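Helar Drop Replay

Fault replay add-on for the Helar arm simulator
Made by Binico
Works with Helar 11 and later

Overview

Drop Replay takes the log from a robot arm that has let go of something it shouldn't have, and plays the whole job back in the simulator so that you can find the moment the grip went. You can stop it, wind it back, change one setting and run it again as often as you like, with no tools hitting the floor and no one standing near a live arm.

We're very fond of this one (it has been the noisiest project in the office, and all of that noise was people calling each other over to look at a replay). It began with a real fault, and we think the fault explains the product better than a feature list does.

The Villanueva fault

In May a workshop arm at Villanueva dropped a power drill halfway through a handover. It had picked the drill up cleanly, lifted it, started to turn towards the bench and let go. The drill landed inside the guarded area and the damage came to one cracked casing and a bent guard post. The arm carried on to the bench and opened its fingers as if it were setting the drill down.

That last part is what worried everybody. A gripper that drops things is a nuisance, but an arm that doesn't know it has dropped something will go on moving at full speed, and may send someone a "ready to collect" light when there's nothing there to collect.

Wendell Yazzie rebuilt the job in Helar from the arm's own log and ran it 2,083 times, changing the pick position and the speed of the turn. The drop came back again and again, always in the same stretch of the move.
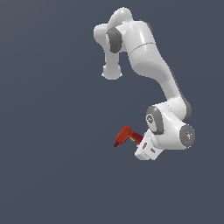 Slip during a turn is mostly a matter of where the weight sits. Pick a heavy tool close to its balance point and the fingers have an easy time of it; pick it towards one end and every change of direction tries to twist it out of the grip. Friction, finger shape and wrist speed all play their part, and the tighter the arm curls, the more the wrist has to swing round to get the tool where it's wanted. With the arm folded up like this and the red tool sticking out to the left of the gripper, you can see how much of it is out in front with nothing under it. Slow the turn down and the same grip will often hold. Move the pick point as well and you have some margin to spare, which we much prefer!

The second half of the fault was in the grip check. The controller asked "are the fingers holding?" once after the lift and then not again until the bench. Our patched version asks throughout the move, and in the replay it noticed the loss and began a stop 208 milliseconds later. We'd like that to be shorter still and we're working on it.

What the replay shows

Finger gap against time, with the commanded gap drawn over it
Wrist speed and wrist twist through each part of the move
The point where the held object starts to shift, marked on the timeline
Each grip check and the answer it gave
Any stop request and how long the arm took to act on it

Everything is on one timeline. Drag the marker and the arm, the object and the graphs all move together. It sounds like a small thing, but being able to creep back and forth over the bad moment is a real pleasure after years of reading columns of figures.

Pick point trials

You can also start from before the pick and try other ways of getting hold of the object. Set a range of positions and finger angles, leave it running over lunch and come back to a map of what held and what didn't. The Villanueva trials all began from an open gripper over the drill, which lies on its side with the handle pointing away to the right, and the pick point was then shifted in small steps between the motor body and the handle.

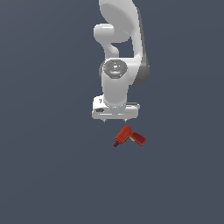 Known fault in the first release

We had a fault of our own and you should know about it if you are still on the first release of Drop Replay. When the fingers closed completely on nothing, the grip check could report "holding". It read the closing force and paid no attention to the gap, so two fingertips pressed together looked just like two fingertips pressed on a thin object.

Gwendolyn Brannigan found it while replaying a missed pick. The current release checks force and gap together and marks the result as "unsure" when they disagree. If you set any safety stop times from first release results, please run those replays again. The update is free and your saved logs will open as normal.

Round objects are a good test after updating. The Iltetti object set comes with the add-on and includes a plain cylinder that's well suited to this: run it once at the correct width and once with the object removed. The first should read "holding" and the second should read "empty".

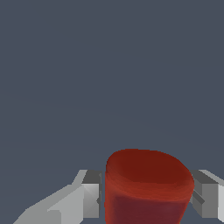

Close view in Helar: red cylinder between the gripper fingers, with its rim standing above them.

Limits

Drop Replay is a tool for finding faults. It does not replace guarding, an emergency stop or a proper risk assessment, and a job that never drops anything in the simulator still needs testing at low speed on the real arm. Soft, wet or oily objects are modelled only crudely at present. Cables trailing from a tool are not modelled at all.

What you need

Helar 11 or later
A log with finger gap and joint positions (closing force is optional, but the grip check results will be much better with it)
The weight of the held object, measured with its battery fitted if it has one

Storage

Up to 4,000 replays per project. Older ones can be saved to a file and loaded again later.

In the package

Drop Replay add-on
Iltetti object set
The Villanueva job as a worked project, with the drop left in
Printed quick guide

Reporting a fault

Send the log, the Helar version and a line or two on what you expected to happen. Please send near misses too, even when the arm caught itself. Wendell and Gwendolyn read all of them, and the next release will include a twist warning that came straight from a customer's log.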